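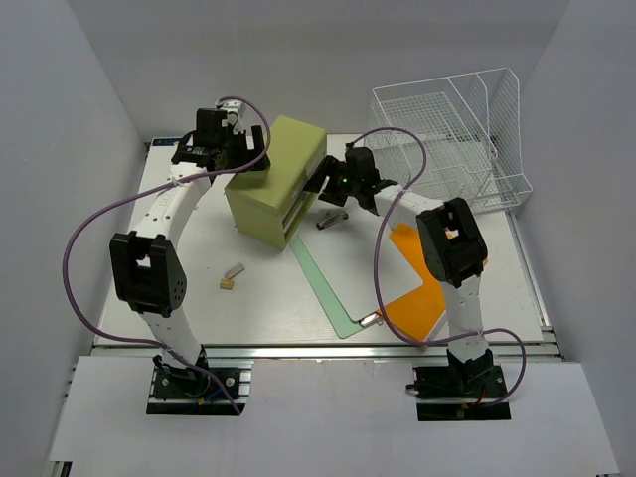
The white tabletop, with the yellow-green box toward the back.

Okay, so I've had the Pembridge desk lamp for 11 weeks now and I have opinions! I bought it to replace my old Tannous clip-on, which I loved until the neck went floppy and it started bowing at me every time I opened a book.

First, the light. It's lovely. There are three settings and I live on the middle one (the warm one is sleepy, and the bright one makes my paper look blue). The box says 3,000 hours for the bulb and I can't tell you if that's true yet, ask me next year. I do a lot of small mending in the evenings and I can finally thread a needle on the first try, well, mostly.

Now the grumbles. The cord is too short! My outlet is on the far side of the desk, so I had to run an extension behind the bookcase, and getting that bookcase back against the wall was a whole afternoon. The switch is on the cord too, down where my feet go, and I've turned the thing off with my heel more than once.

I paid $36 at the hardware store in Desthorpe. The Stositz version is $20 and looks nearly the same, but my sister-in-law has one and the base slides whenever you touch the shade. Mine is heavy and stays where I put it.

Would I buy it again? Yes, with a longer cord. Four stars from me, and if they ever move that switch up to the base I'll happily add the fifth.

Contact | Copyright 2019 | Back to top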